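Chapter 4
Choosing a Hand-Held Gripper Kit
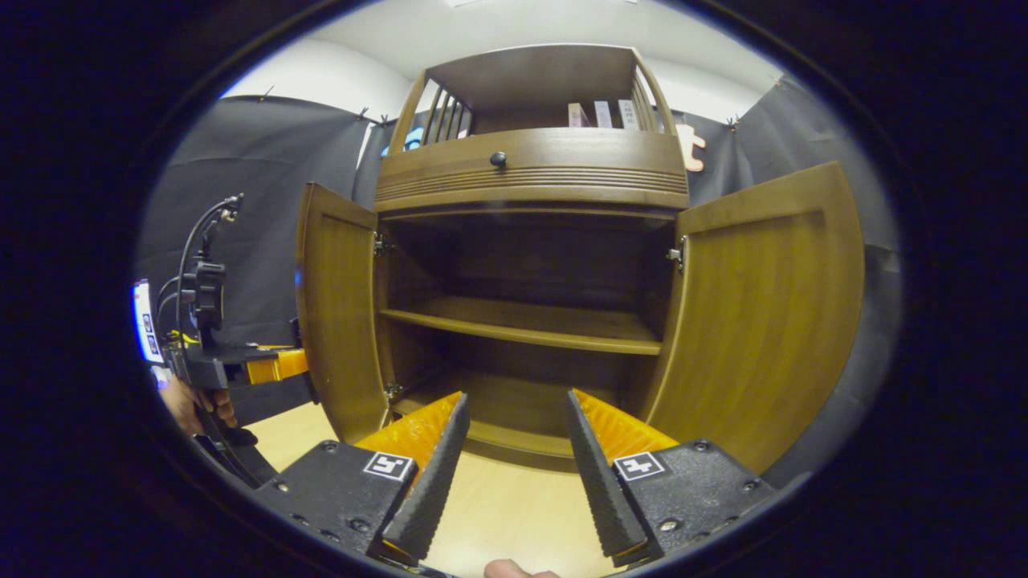 4.1 What the Buyer Is Paying For

A hand-held gripper kit lets a person record a task without a robot in the room. The operator holds one gripper in each hand and does the job with the fingers of the tool. Opening the two doors of a cabinet is a common first task, and it shows the strengths and limits of a kit quickly.

This chapter compares two kits, the Wostia and the Nistora. Both are sold as pairs. The Wostia costs 600 dollars more and comes with 20 spare finger pads. The Nistora comes with 2, and its pads are glued on — a point we return to in Section 4.4.

Emmett Whitfield tested both kits at the Pillay workshop in September. His operators ran each task 40 times per kit, and his notes are used throughout the chapter.

4.2 Fingers and Pads

Soft, ribbed pads bend around a door edge or a small knob. Hard pads hold their shape but slip more easily on smooth wood. When you read a product sheet, look for three things: the widest opening between the fingers, the pad material, and the way the pads are replaced.

Opening width matters most for handles and boxes. A door panel is thin, and either kit can grip one. Drawers with a single round knob are harder — the fingers must close squarely on it, and the wrist has to stay level during the pull.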